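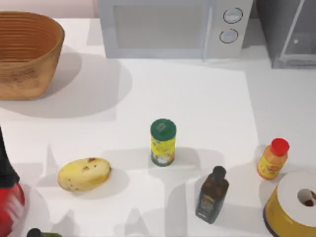
## Barholm Shared Kitchen – frequently asked questions

**Who can book the kitchen?**
Any resident of the Doucet building. You need your unit number and the door code, which Yasmine Bouzid sends by email after your first booking.

**How long is one booking?**
Up to 7 hours. If you want more time, please write to us first and we will look at the calendar together.

**How many guests may I invite?**
The limit is 36 persons, children included. This is a fire rule and we cannot change it.

**Can I leave food between two bookings?**
Yes, for one night, with your name and unit on it. Food without a name is thrown out in the morning – also if it is still closed.

**Is there a deposit?**
No deposit for a normal evening. For a catered party we ask for a cheque, and you receive it back when the kitchen is checked.

**Which organic waste goes in the green bin?**
Peels, coffee grounds, bread, bones. No plastic bags, even the ones marked compostable.

**I have lost the door code. What now?**
Call the Drendel office, extension 1324, before 5 p.m. In the evening you must ask a neighbour who has the code.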